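gulstead-game-loans

README / data card. Covers the loans table and the titles list that goes with it. Read the part on due dates before you plot anything.

What it is

Loan records for the board game and puzzle shelf at the Gulstead town library, both branches (Gaber and Eron). One row per loan. 444 rows in the raw file, 418 in the clean one. Use the clean one unless you have a reason.

Only physical games and puzzles that leave the building. No books, no video games, no in-library play. In-library play gets a tally mark on paper at the desk and the paper is a mess, maybe later.

Where it comes from

Exported out of Brillis, the catalog system both branches use. The export is a CSV with semicolons, dates in two different styles depending on which branch did the check-out. Fixed in the clean file. Raw file left exactly as it came, including the stray quote marks.

Titles are typed by hand at the desk. So the same game turns up as "Checkers", "checkers (old)", "Chekers". Merged under title_id. If you find one I missed open an issue, or just fix it and send a patch.
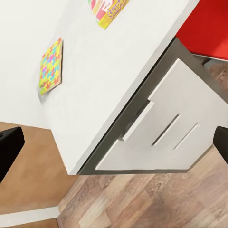

Card game box with SKIP on it and a flat square puzzle board, on a white table. Would be types card and puzzle.

Columns

Clean file has 10 columns:

loan_id: made up by the clean script, not from Brillis
title_id: joins to titles.csv
branch: gaber or eron
type: see below
out_date: day it left
due_date: day it was supposed to be back
in_date: day it was scanned in, blank if never
renewed: yes/no, only the last renewal is kept
pieces_ok: yes/no/blank
note: free text, desk staff, trimmed

Types. There are 5: card, board, puzzle, dice, other. "Other" is mostly marble runs and one very popular set of dominoes. Dominoes should probly be their own thing. Anything with both cards and a board goes under board. Don't love that rule but it is the rule.

Rows that got dropped

- duplicates from double scanning at Eron, most of it
- test loans to the staff card
- loans where in_date is before out_date
- a few with no title at all

The dropped rows are in dropped.csv with a reason column. Check it if your counts look low for Eron.

Due dates, read this

Loan length changed partway through. Was two weeks, went to three in August. Brillis did NOT update loans already out, so there's a stretch where two people borrowed a game days apart and got different deadlines. Late rate takes a dip right there. That's the policy change. Please don't write it up as people getting better at bringing things back.

Also Gaber is closed Thursday, so anything dropped in the slot that day gets scanned the next morning. Adds one day late to loans that weren't. There's a flag for this in the clean script, off by default. Turn it on if you care about lateness of a day or two. 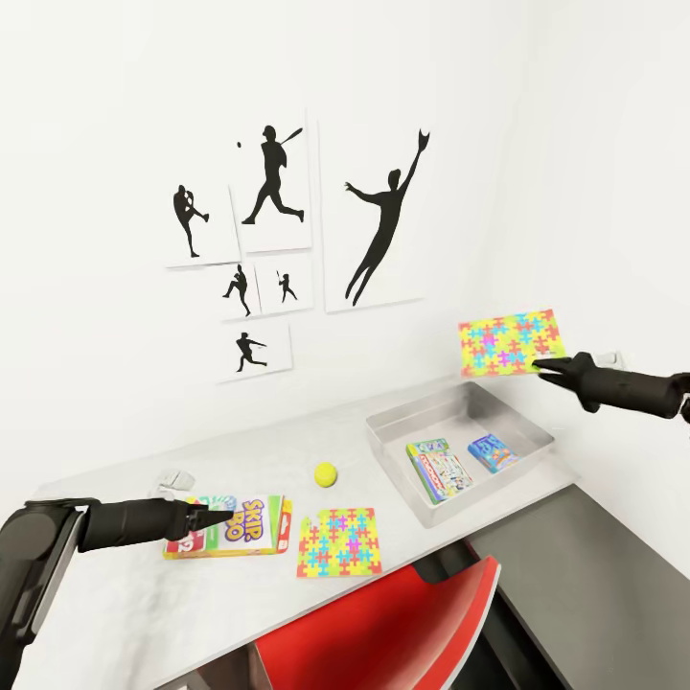

Missing pieces

pieces_ok is the column everybody wants and it's the weakest one. Staff are supposed to count or weigh the box on return. Gaber weighs. Eron shakes it and looks. Blank means not checked, it does not mean fine. Puzzles are blank a lot more than card games, for obvious reasons, so comparing types on this column is shaky.

A "no" also covers torn boxes and missing rule sheets for the first part of the file. Later on the rule sheet went into note instead. Search note for "rules" or "instr" if you want to pull those apart.

Privacy

No borrower info. Card numbers were stripped before export, never in the repo. The note column was read through by hand and a few first names taken out. You can't link two loans to the same household and please don't try with the dates.

OK to use for: class projects, shelf planning, practice joins, arguing for more shelf space.

Not good for: anything about individual borrowers, anything about libraries in general. One small town, one shelf per branch. Titles were also bought on whatever was donated or on sale, so popularity here partly means "was on the shelf".

Running it

python clean.py raw/loans.csv

Writes to out/. Takes a second or so. Needs pandas, nothing else. If it complains about encoding, you opened the raw file in a spreadsheet and saved it, get a fresh copy.

To do

- dominoes
- title merges for the chess sets, all of them are called "Chess"
- ask Brillis if renewals history can be exported at all
- in-library tally sheets, see above

License is CC0. Credit to the Gulstead library desk is nice but not required.

Last updated: August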